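Hundik Two-Finger Gripper, Wrist Camera Version

The Hundik is a parallel gripper for student bench arms. It has two black fingers, one with a ribbed or textured surface and a small camera fixed at the wrist, looking out past the fingertips. Fingers are sold in pairs and come off with a hex key. 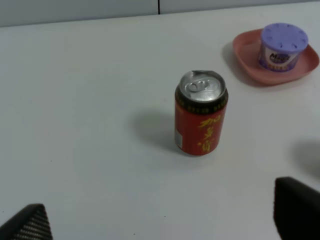

Cimedbridge College Robotics Club, Manipulation Team

The club uses the unit for its pick-and-place entry. The practice set includes a red drink can with the pull-tab closed and a pink tray, laid out on a white tabletop. Full cans should be approached from the side with the fingers level. The grip force limit is set in software and should be checked before each run.

Specifications
Fingers: 2, replaceable
Payload: 400 g
Finger service interval: 3,000 cycles
Mounting: Horkevus wrist plate
Control board: Khattak, firmware from December or later

Recalibrate the camera after any finger change. Worn ribbing reduces grip on smooth aluminum and cannot be repaired.

Bookings and spare fingers: Tegwen Samuel, robotics lab. Return the unit with its cable and hex key.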